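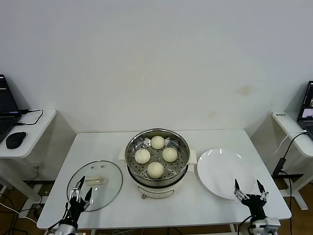

Kevin Ccori
Doctoral student, visiting the Retham lab in January

I took the early train to Retham and arrived at the lab at 9:20, a little before the others of our group. The visit was arranged by Visser, where I had my internship, and the subject was a method the lab calls Kokine. I had read the short paper two times before and I had many questions.

The task of the morning was steamed buns. Two arms must take the buns out of a steamer basket and put them on a plate, and the glass lid must also be handled. For a person this is nothing. For a gripper with two fingers, a round soft bun is a difficult thing, and a clear lid is maybe worse, as the cameras see the table through it.

The idea of Kokine is easy to explain. The policy is first trained on 200 demonstrations made by a person. After this, the person watches the arms work and takes over only when a mistake is coming. These short corrections, 20 for each round, are added to the training with a higher weight. The group told us that four rounds of corrections gave them a better result than 400 more full demonstrations. I asked if the weight was chosen by hand. It was, and they are not very happy with it.

What interested me most was the order of the buns. The demonstrators were free to begin where they wanted, and the first policy learned to hesitate between two buns and to stop in the middle. Now all of them begin with the bun nearest to the arms. I wrote this down, for we have the same problem in my own project with cups.

At 13:30 we ate in the canteen and then had a talk on Caltero, the software which stores the recordings. It had 1330 episodes on the day of our visit, all tasks together. The search function is slow, but every correction is linked to the episode where it was made, and I would like to have this at home.

I could not learn how the method behaves with another steamer or a higher basket. The test is planned for spring, and they promised to send me the numbers.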